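3.2 Work surfaces

The tables in the Ellevell rooms were chosen for height and color. Each top stands 73 cm from the floor, and white was preferred – small items are easier to find on it when a household sorts its drawers.
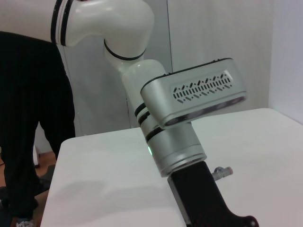
Figure 4. White table, Ellevell.

Sorting sessions at Zement used the same height but a darker top. Over 210 sessions were logged between the two sites, 88 of them at Zement.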